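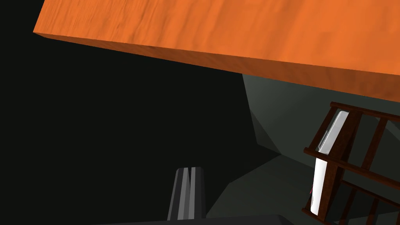
Figure 3. Rendered wood grain on a slab, with the broad face lit and the narrow side in shade.

4.2 Grain and the judgement of wood type

Buyers of second-hand furniture often have to decide from a screen whether a piece is solid timber or veneer. Zhuravel and Virk asked 92 adults in Kendthorpe to make this decision for a set of tables, shelves and chests taken from the Sotelo sales catalogue. Each person saw 15 items and could look at each one for as long as they wished. Those who had worked in joinery were left out of the main analysis and are treated separately in Section 5.

Most people said they looked at the grain first. Fewer mentioned the edges, although an edge is where a veneer is easiest to tell from solid wood. On a solid board the grain of the face should carry on in some form down the side (Figure 3). People who named the edge as their main clue gave more correct answers than those who relied on colour, and they took longer to reach them.

Colour was a poor guide. Warm orange and red tones were often taken as a sign of age or quality, even where the catalogue entry listed a modern stain. The same pattern appears in the Barkon listings, where 1,533 written comments from buyers were coded by hand. Complaints about colour mostly concerned a mismatch with other furniture in the room, and we did not count these as errors of judgement about the wood itself.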